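Subject: Re: [zenwood-house] Cake sale table, what we put out and how to serve

Hello all,

Sorry for the slow reply, I was away at my sister's and read the list only on the phone, where I don't like to write long messages. Now I have a keyboard, so you will get the long message.

On a morning in May, Zdeňka Holub wrote:
> Dear everybody,
> I want to settle how we serve the cakes this time. Last time in the
> Lunurbridge hall we had the whole cakes on the table and people cut for
> themselves. Some pieces were like a brick and some were like a postcard,
> and the orange one was finished before the second group came.
> My proposal is to cut everything before, put one slice on one small
> plate, and carry them out on trays. Boris thinks this will dry the cake.
> Who has experience? Also, do we keep oil and salad on the same table
> or not? I need to know before I draw the plan of the tables.
> Zdeňka

I am for cutting before. I have baked layer cakes for eighteen years, first at home and then for the canteen in Uvevo, and I never saw a good result when the guests cut a cream cake themselves. The knife goes in dirty after the first two pieces, the cream comes out on the side, and the last third of the cake stands there like a ruin and nobody wants to take it.

Boris is right that the sponge gets dry, but it is a question of time. A slice with cream between the layers can stand one hour without any harm. After two hours the cut side becomes hard to the touch, and in a warm room it is faster. So I would cut in portions: one cake when we open, the next when the first is half gone. The uncut cakes stay in the refrigerator in the small kitchen, on the two lower shelves, please. The upper shelf is where Darmawan keeps the sauces, and last time a jar was leaking.

How I cut, for those who will help me:

Take the long thin knife, not the bread knife. Put a tall jug with hot water next to you and a clean cloth. Dip, wipe, cut, wipe again. Press straight down through the top layer and only then move the knife a little back and forth. If the top is a jelly or a glaze, mark the lines first with the tip of the knife, otherwise it cracks where it wants. Lift the piece with the flat server and put it on the plate standing, with the layers to the side, so people can see what they take.

About the plates. We have the small round white ones and they are exactly good for one slice. The larger ones we should leave for the salad, because a slice on a large plate looks poor and people come for a second one at once. I counted the small plates in the cupboard only with my eyes, so I will not say a number here. Anežka has the key and maybe she can look.

For carrying, I prefer the shallow white plastic trays with the raised rim. They weigh almost nothing and the plates don't slide off when you turn around a chair. The metal ones from Noonan are more beautiful but they are heavy and slippery, and with full plates I am afraid of them. If somebody insists on the metal ones, put a damp kitchen towel under the plates.

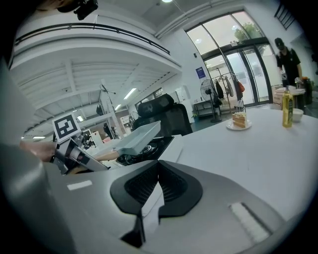 Should the oil stand on the same table as the cake?
For a small group it may stay there, but at the sale I would give it a table of its own, together with the salad bowls and the bread.

My reason is simple. A tall glass bottle is the first thing that falls when many hands go over a table, and oil on a cream cake cannot be repaired. It also leaves a ring on the tabletop, and then the plates get greasy from below and people have it on their sleeves. At the canteen we put each bottle on a saucer and changed the saucer at noon. It is a small work and it helps very much.

If Zdeňka still draws the plan, here is what I would like to see in it. The cake table near the wall, with free space behind it for the person who serves. The salad table across the room, so that the two lines don't meet. Drinks somewhere between, but away from the door. And one bin for each table, please, with a bag already inside and a second bag folded at the bottom. Last time I walked through the whole hall with sticky paper in both hands.

The boxes we came with should go under the tables or into the corridor. I know everybody wants to have their box close by, I do the same. But a box standing on the floor in front of a table is where the guests stop, and the children climb in it.

Coats: the rack is enough if we ask the helpers to hang theirs in the back room. The bags should go there too.

To the question of Rostislav Šindelář from the other thread, whether the filling can be made one day before: yes, the butter cream can, the whipped cream cannot. If you make the butter cream in the evening, leave it in the kitchen for an hour before you spread it, and beat it again for a short time. When it looks like it is broken into small grains, don't throw it away. Put the bowl over warm water for a moment and continue beating, it comes together again. I have lost two full bowls in my life because I was impatient.

The sponges themselves I bake the day before in any case. A fresh sponge is difficult to divide into thin layers, it tears and the crumbs mix in the cream. Wrap it when it is completely cool and leave it on the counter overnight.

I can bring 3 cakes. One will be with orange, since people asked, and the other two I will decide when I see what the shop has. If Darmawan Harahap brings his coconut one again, then I will not make coconut, his is better.

What is still missing:

- a second flat server, ours has a loose handle
- cloths for wiping the knife, old ones are fine
- labels with the ingredients, especially nuts
- somebody who washes the small plates during the sale

For the labels I can write them by hand, but my handwriting is not for everyone. Anežka Slanina, did you not print them once on the thick paper? If you have the file, could you send it to me? I need only to change the names of the cakes.

I will be in the kitchen from eight in the morning. The code of the side door is still 1047, but please pull the door hard behind you, the lock doesn't always catch.

With greetings to all, and to Boris Vrabec especially, who will get the first slice so he can check if it is dry,

Milada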